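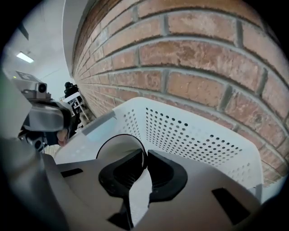
Brick wall and white basket, 24 August 2021

Mercy wants the perforated baskets kept against the brick because "the wall breathes." I don't buy it. Brick with recessed joints collects dust, and dust goes through small holes. The Mugo sheet says the holes are there for airflow. Fine, but airflow from where? One side is up against masonry.

Tried it her way anyway. Damp cloths in the white basket, long side to the bricks, left overnight. Second lot in a solid tub from Fekico over by the painted wall. In the morning both were still damp. Mercy says hers were less damp. We didn't weigh anything, so that's an opinion - mine is that they felt the same.

The paler, worn patches on the brick bother me more. Sanaa Tahiri puts them down to age. Could be salts. Could be baskets getting shoved against it since December. Wiped one patch with a white rag and got orange dust, which proves it's brick.

To do:
Weigh the cloths before and after, 5 per basket.
Repeat with a gap of 2 inches behind the rim.
Ask Brisico if they ever tested the basket near a wall or just on a bench.

Not moving the shelf until there are numbers.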